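Kalier Hand Grippers, Pair — Long-Term Review and Buying Page
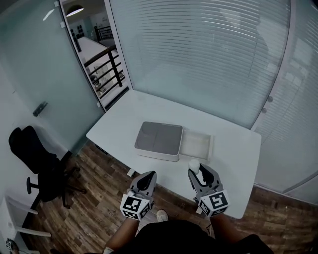
Page last changed: April — prices taken off, section on marker cubes rewritten, shipping notes moved to the bottom

I've had a pair of the Kalier hand grippers for long enough now that people keep writing to me about them, so I finally sat down and turned my scattered notes into one page. I sell these through my little shop (more on that further down), so read my opinions with that in mind. I also use them most weeks for my own recording work, and I've got complaints, which you'll find below in the section called Complaints.

What you're getting

A Kalier set is two grippers, one for each hand. They have gray bodies, dark curved fingers, and a white cube under each one with black square markers printed on it. You hold them, you do a job with them, and the motion of your hands gets recorded so a robot arm can learn the job later. If you're on this page you probably know that part already, so I'll skip the lecture.

In the box:

Left gripper
Right gripper
Marker cubes, already mounted
Spare finger pads
Hex key
A printed quick start card
Padded carry case

The camera isn't included. Kalier leaves that up to you, and the software takes a normal video file. I wear mine on my head, looking down at the desk, because I like seeing both hands and the whole work surface in one view. You could put one on a stand too, but then you have to think about your own shoulders blocking things, and mine always do!

How they feel in the hand

Good! Better than I expected from the product photos, which make them look like something you'd use to pick up litter. The trigger has a smooth pull with a little bit of spring to it, and the fingers close at the speed you close them, so you quickly stop thinking about the mechanism. My first session was clumsy. I kept reaching too far, because your brain thinks your hand ends at your knuckles and the gripper says otherwise. By the second session I was picking up small stuff without much drama.

The curved fingers are the thing I'd point to if you asked me why I stock these and dropped the Heltico set. Heltico's fingers are flat paddles. They're great on boxes and books, and pretty miserable on anything round. The Kalier fingers curve in a bit, so a small rounded piece sits between them where a flat pair would squirt it across the room (ask me how I know). For little tabletop tasks, picking a thing up, carrying it over to a tray, setting it down, I'd take the curve every time.

Weight is fine for the first stretch and then your forearms start to have opinions. I do a block of takes, put the grippers down, shake my arms out, get some water, and go again. If you have small hands, the grip is on the chunky side. There's a slimmer handle sold as an add-on and I think it should be in the box, but I'll save that.

The marker cubes

This section used to be short and a bit snippy, and a few of you wrote to say it was unfair, so I've redone it.

The cubes are how the software works out where each gripper is and which way it's pointing. It looks for the printed squares in the video and does the math from there. It's an old idea and it works well, as long as your camera can see the cube. With a head camera and a desk at a sensible height, that's nearly always. Where it goes wrong is when you twist your wrist right over or tuck one hand behind the other. The tracking drops, the software bridges the gap with a guess, and the guess is sometimes silly.

My earlier gripe was that the cubes stick out below and bump things. They do, a bit. If you're working over the lip of a deep bin, you'll knock the cube on the side before your fingers get to the bottom. On an open desk with a shallow tray I don't notice them at all. So my revised opinion is that the cubes are fine and deep bins are annoying. Choose your containers with that in mind.

Keep the faces clean, too. Fingerprints aren't a problem, but I once got a shiny bit of tape on one side and spent an embarrassing amount of an afternoon wondering why my left hand was teleporting. Matte surfaces only, please.

Setting up a spot for it

You don't need a lab. I use a plain white rectangular desk, blinds closed, and that's the whole studio. People overthink this part. Things that have made a real difference for me:

Close the blinds. Sun moving across the desk changes the look of everything between the first take and the last, and a hard stripe of light across a marker is bad news.

Stand up. I get more reach and I don't bang my elbows on the armrests. I push the chair off to the side and leave it there.

Put only what the task needs on the desk. For a simple pick and place I'll have a closed box and an open tray side by side, and that's plenty.

Wear something plain. I go with black on top. Stripes and busy prints haven't broken anything for me, but a plain top makes the footage easier to look at when you're checking takes.

A white tray on a white desk is a choice I go back and forth on. It's harder to see the edges when you're reviewing, and some folks would tell you to use a colored mat. I like having some takes like that mixed in, since the real world is full of pale things on other pale things.

A desk that goes up and down is worth having if more than one person will be recording. If the surface is too low you end up hunched, and if it's too high the cubes get close to the edge when you reach over it. I set mine so my forearms come in at a slight downward angle and then I leave it alone.

The software

Kalier's recording app is called Flanix, and it's… okay. It takes your video, finds the markers, and gives you the path of each hand plus how open or closed the fingers were. The timeline view is lovely. You scrub along and the trouble spots are shaded, so you can go straight to the bad bits and decide if the take is worth keeping.

What I don't love: it wants you to name every single take before it'll move on to the next one, and the names can't have spaces. Exporting is slow on my older laptop. And the calibration screen has a progress bar that sits at almost 2 percent for ages and then jumps straight to done, so don't panic and unplug things like I did.

Calibration itself is easy enough. Hold both grippers up, open and close each one, turn them around so the camera gets a look at the different cube faces, and you're finished. I redo it whenever I've had the case in the car.

If you'd like to use your own tools, the raw output is plain and well labeled, and I've had customers get it into their own training setup without needing me at all. I can't help you with that side of things, by the way. I know the hardware. Your model is between you and your model.

Complaints

The carry case zipper is bad. Mine went in the first month and now there's a luggage strap around the whole thing.

Left and right look too much alike. The bodies are the same gray and I've picked up the wrong one plenty of times. The markers are different, so the software knows, but then your hands are swapped in the data and you get to do it over. I put a dot of paint inside each grip. Problem solved, but come on, Kalier!

Spare finger pads are fiddly to fit. Warm them up in your hands first and they'll stretch on more easily.

No wrist strap. You will drop one eventually. I've dropped mine onto a wood floor and it survived with a scuff, though I wouldn't make a habit of it.

How they compare

I've tried the Heltico set, as I said, and also the Ramasamy single. Quick thoughts:

Heltico is lighter and the grip is more comfortable. Flat fingers, so it's my suggestion for boxes, folded towels, and that sort of thing. The tracking is about as good. I'd buy it for big simple objects and long sessions.

Ramasamy only sells a single gripper, right hand. It's beautifully made and it closes with this satisfying little click. But so much of what people want recorded is two-handed (hold the container with one, put the thing in with the other) that I found myself wanting its twin within the hour. If your arm at home is one arm, though, it might be all you need.

Kalier is the all-rounder, and the one I reach for. It isn't the prettiest. It picks up small things well, it comes as a pair, and the parts are easy to get.

Questions I get a lot

Can left-handed people use them? Yes. Both grippers work the same way, so lead with whichever hand you like. Mixed footage from lefties and righties is nice to have anyway.

Can kids use them? The handle is too big for small hands and the trigger is a bit stiff for them. Teenagers are fine.

Do they need charging? No. There's nothing electronic in this version, just springs and linkages and the printed cubes. I consider that a selling point.

Can I print my own replacement cube? Kalier shares the pattern, so yes, but measure it carefully afterward. If the squares come out the wrong size, your distances will be off. I stock the real ones if you'd prefer not to mess with it.

Will they pick up a coin off a flat table? Ha. Sometimes. Slide it to the edge first.

Ordering, loans and returns

I keep a few sets on the shelf and order more when those run low. Shipping normally takes 2 days to get out the door and then it's up to the carrier. Spare pads and cubes go in a padded envelope and are usually quicker.

If you aren't sure, I do loans. You can have a set for 7 days, you pay the postage both ways, and if you end up buying I take the postage off the price. Please send them back with the hex key. I'm running very low on hex keys.

Returns are fine on anything unused. If the pads have been stretched on, I'll still take the set back but I'll charge you for new pads. Kalier covers the mechanism for 2 years, and you can come through me for that or go straight to them. I'd come through me, I answer faster.

Prices are on the order form now, because I kept forgetting to change them here. If the form says out of stock, drop me a note anyway and I'll put your name down for the next batch.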